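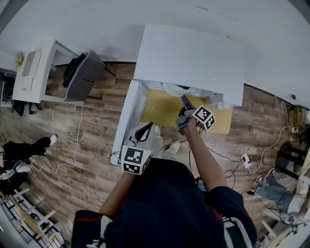

A reader of the first issue of these notes objected that a demonstration recorded without the robot present cannot be called robot data, as no motor has moved and no joint limit has been tested. The objection is a fair one and is taken up in Section 2.

Handout 4: Learning from hand-held demonstrations
Revised 1 March 2018

1. Purpose
The handout accompanies the fourth lecture and should be read before the practical class. It considers how a manipulation policy may be trained from movements made by a person holding a gripper in each hand. The Rirklow study is used throughout. Its tasks were carried out at white cabinets with lids and doors, using grippers fitted with marker cubes.

2. What is recorded
Each face of a cube carries a square pattern of known size. When a calibrated camera detects a pattern, the position and orientation of the cube follow from the positions of its corners in the image. A fixed transform then gives the pose of the fingertips. The sequence of poses, together with the opening of the gripper, forms the demonstration.

Joint angles are absent from this record. They must be found afterwards by inverse kinematics for the arm on which the policy is to run. A demonstration which the arm cannot follow is removed at this stage. In the Rirklow study 100 demonstrations were collected and 60 passed the check. Most of the rejected ones required the wrist to turn sharply beneath a raised lid. Students should note that the remaining set is no longer a fair sample of how people perform the task.

3. Loss of tracking
Reaching into a cabinet is a demanding case. The wall, the lid or the demonstrator's own forearm may come between camera and cube. Short gaps are filled by interpolation: linear for position, spherical linear for orientation. Longer gaps are not filled, and the demonstration is split at that point. The two hands are treated separately until the final step, when their records are brought to a common clock.

4. Result
The policy was tested on the Mustatance arm pair under two conditions. Trained on the full set, including movements the arms could not follow, it completed 32 per cent of trials. Trained on the filtered set, it completed 52 per cent. The same starting positions were used in both conditions. The study does not separate the effect of filtering from that of the smaller range of wrist angles, and the figures should be quoted with that reservation.

5. Preparation for the practical class
Students should bring a written answer to each of the following.

Derive the fingertip pose from the cube pose, stating the frame in which each quantity is expressed.

Explain why linear interpolation is unsuitable for orientation.

Propose a test that would settle the question left open in Section 4.

The Campos toolbox is installed on the teaching machines. Answers are to be submitted through the Grovonton page before the class begins.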